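Search this project
Search
Clear

trindo-pegs: README and data card

4 min read
Print | E-mail this page

Hi, and welcome to the messy end of my year. trindo-pegs is a set of simulated runs comparing two controllers on the same arm doing the same fiddly job: bring a two-finger gripper down over a pegboard block, close on a peg, hold. It's all rendered, no real hardware anywhere in this release, so please don't cite it as if a physical robot did any of it (someone did that with my last one and I'm still a bit sour).

The two controllers

Dreltov is the plain one. It's a position controller with fixed gains, and it goes where you tell it and couldn't care less what's in the way. Talpur is my compliant one, softer near contact, with a slow-down zone over the block. Trindo is the wrapper that runs either of them against the same start poses and writes the logs. I wrote all three, so take my opinions with a decent pinch of salt!

What's in the download

- 400 runs, split evenly between the controllers
- 24 start poses, listed in poses.csv and reused in random order
- 6 config files, three per controller, with the gains I ended up on and the two earlier sets I gave up on
- one log per run: joint positions, commanded and measured, finger opening, contact forces, and a pass/fail flag
- colour renders from a fixed viewpoint, low resolution, enough for debugging and a bit grainy for training on

The whole thing unpacks to nearly 40 gigabytes. Sorry. The renders are most of it, and you can grab the logs on their own if you're on hotel wi-fi.

Running it

Unzip, make a fresh environment, install from requirements.txt, then run compare.py with the name of a config. If you get a complaint about a missing mesh, you've launched it from the wrong folder (I do this most mornings). Results land in out/ and get overwritten without asking, so rename that folder before you go again. I keep meaning to fix it.

What I found

Dreltov is quicker, as you'd expect. On the gentle start poses there's not much in it, and I'd happily use Dreltov for those and go get a coffee. Once the wrist has to swing in from the side, though, it tends to arrive with a little wobble, and a little wobble over short pegs is plenty for a finger to clip a neighbour. Talpur behaves much better there. The price is time: it dawdles over the slow-down zone, and on a few poses it dawdled so long that the run hit the timeout and got flagged as a fail. I've left those in. If you'd like to count them differently, the flag you want is timed_out and it's separate from missed.

I haven't put a headline score up top and I'm not going to. The numbers move a fair bit with the friction setting, and I picked that setting by eye.

Known problems

- The peg friction is a guess. See above, and grumble freely.
- Contact forces spike on the first step after touch. I clip them in the plots but the logs are raw.
- Lighting never changes between runs. Anything visual you train on this will fall over the minute somebody opens the blinds.
- Finger opening is logged in metres in the early configs and millimetres in the later ones. There's a units column, please read it.
- Black gripper over a black block was a poor choice for anyone doing segmentation. A recoloured block is on the list for September, if I get the time.

Licence

Use it for whatever you like, research or otherwise, and give the project a mention. If you organise it into something better, send me the link, I'd love to see it. 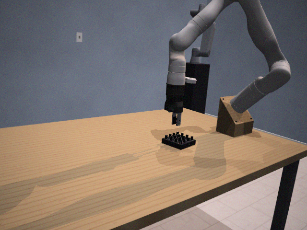 Patberg, Wed 26 August

Fingers slightly open, tips still a short way off the pegs and sitting behind the block: that's the sort of gap I care about most, as the last little stretch is where the two controllers part company in the logs. The arm sits on its sloped wooden mount, and the slope matters if you're porting this. I lost an afternoon to a base transform that assumed a flat one, and every target came out tilted. The correct transform is in base.yaml, so copy it from there and don't retype it.

I've also been asked about moving the block further over to the left of the table, where there's loads of bare wood. Fair question. You can shift it with the block_offset setting, but the start poses were picked for its current spot, so you'd want to make your own. If you do, send them over and I'll fold them into the next version.

Print | E-mail this page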